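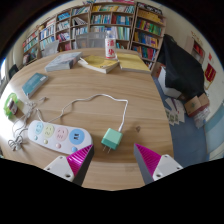 Small Tips for Keeping Cables and Bags in Order
19 Feb 2025

In my home the cables are always the first thing to make a mess, so I begin with them. Before you put a cable away, make a loose loop as wide as your hand. Do not wind it tight around the charger. The weak place is near the plug, and there it breaks first. I close the loop with a strip of old fabric, 3 fingers wide.

Write on a piece of paper tape which device the cable belongs to. I did this in August and I still can read all of them.

Never pull a charger out by its cable. Hold the body and pull straight. If a plug feels hot in your hand, stop using it.

Now the plastic bags. Shake out the crumbs, press the air out with your arm and fold the bag in long strips. After that fold it in triangles, from the bottom to the handles. A drawer can take very many of them in this way. Bags which had raw meat inside I throw away.

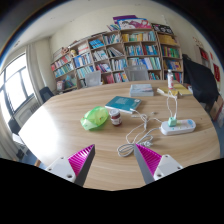
A green plastic bag on the table, crumpled.

For wood tables I use a cloth with very little water, and I wipe along the grain. Then a dry cloth at once. Put something under hot cups, also when you are in a hurry.

Next time I will write about jars and their lids.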